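Home Diary House Garden Say hello

Filed under: Diary, Small rooms

25 Sep 2019

I have a desk! A proper one, with a drawer, and I am writing this at it with my elbows out like a person who owns land. For two years I've done everything at the end of the kitchen table, which meant packing it all away before supper and then finding the stapler in the bread bin (this happened, and more than once). So forgive me, because this whole entry is going to be about furniture.

It's the Brimis, the plain white one I kept going back to visit in the shop. I nearly went for the Clemetti because it has the prettier legs, but the Clemetti has no storage at all and I know what I'm like. Give me a flat surface and nothing underneath it and I'll have a paper mountain by October. The Brimis was 125 in the end, and Hanneke Van der Linden let me have the use of her estate car, her back, and her very good opinions about where it should go. I wanted it under the window. She wanted it out from the corner so I wouldn't spend the whole winter with a radiator against my knees. Hanneke won and she was right, I could tell the moment we'd shoved it across.

Oh, the drawer though! It slides beautifully. It's shallow, so things can't pile up on top of each other and vanish, and I've spent far too much of today deciding what deserves to live in there. Pens to the left, obviously. Stamps, the good scissors, the tape measure, the little tin of drawing pins from my aunt. I went through the old biscuit box I'd been using and threw out nine dead biros – nine! – and a pile of takeaway menus for places that have closed. Then I found a packet of 500 paper clips, barely started, which I have apparently been carrying from flat to flat since college. They can stay. I've grown fond of them.

Jelle Vermeulen came round at lunchtime and said a drawer should be half empty or it's just a box with a handle. I told him he should see his own kitchen. But I did take out the phone chargers after he'd gone, and the spare batteries, and it does look a lot calmer.

The top I'm keeping nearly bare, that's the rule. A book, because a desk with no book on it looks like a dentist's reception, and one plant. I tried the lamp from the bedroom as well but it hogged the whole corner, so that's gone back, and I'm looking at a little Miettinen clip-on instead. Not until payday. The plant is thriving so far (it's been there one afternoon, but still) and the green is lovely against all that white.

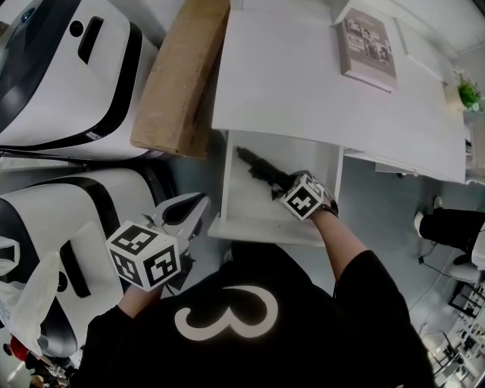
Drawer open, book and plant in their places, cardboard still to go out.

The cardboard is tomorrow's job. I'd like to keep a big flat piece for kneeling on when I do the beds outside, and the rest can go down to the recycling if it stays dry. I also need to ring Dredico about the shelf, as they've now promised it twice and I'd love to have it up over the desk before my sister comes.

Tonight I wrote three letters, real ones, with envelopes, and every single thing I needed was within reach. I didn't get up once! Then I shut the drawer and opened it again a few times for the pleasure of it, and now the soup's gone cold and I shall have to warm it up again. Must remember to buy stamps, I used the last of them.

Recent entries
The bread bin gives up its secrets
Painting the back bedroom, second coat
What Hanneke did with the old curtains
Tomatoes, still green
A very small bookcase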